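June, evening

I slept badly and was awake before the heating made its first noise. For breakfast only tea, and the end of the bread from Ackah, which is already too hard to cut well. I wrote to my mother and then I walked. The tram costs more since this month and I have decided to keep a small notebook of what I spend. So far the notebook says 613 for the rent and 6 for a lamp bulb that did not fit.

Most of the day went to the burgers. I must put down how it is with them, so that later I will remember. All is laid on the white table, with the tray in the middle and the clear boxes by it, the buns on the left. The lettuce goes straight on the tray, and the patty on the lettuce. I would have begun with a bun, as any person who has eaten one, and I said so to Rosalía Quintana. She told me that I think like a customer. I am still thinking about this sentence. 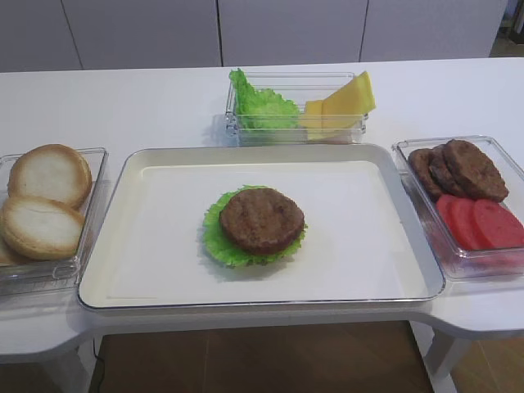
Lettuce and patty on the tray, buns in their box.

I like the lettuce best of all the pieces. It is too green, greener than any lettuce my grandmother grew, but the frill at the edge is done with some love, and it makes even a bare patty look like dinner. The patty also has darker places near its rim, as if a pan had been there. In the afternoon I became truly hungry from looking at it, which is a foolish thing in a grown woman. Florêncio Rocha gave me half of his Sollisa bar and ate the other half very slowly.

We had a long discussion about the cheese. I wanted it straight, with its sides in line with the tray. Rosalía wants the corners to point up and down, like a kite, and she won, for she has more patience than me.
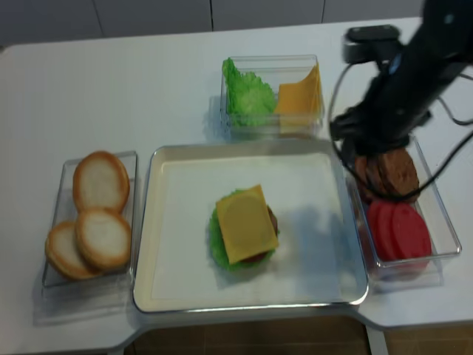 I admit now that she was right. When it lies like this one can still find the thin red edge of the tomato and a little of the patty, and with my way I think the whole would look like a parcel. But I did not tell her. I will tell her tomorrow, or perhaps the day after.

On the way home I stopped at Clarkow for onions, rice and soap. They had again no good tomatoes. I wanted to cook something proper, and then I stood in my kitchen and could only think of a burger, so I made a kind of one – two slices of the hard bread, an egg, some cheese. I laid the cheese with the corners out. The egg ran on my sleeve.

Rosalía telephoned at half past eight about the Geltora forms. Page 3 is missing from mine and I must ask for it in the morning. Also to buy: stamps, a new bulb of the right size.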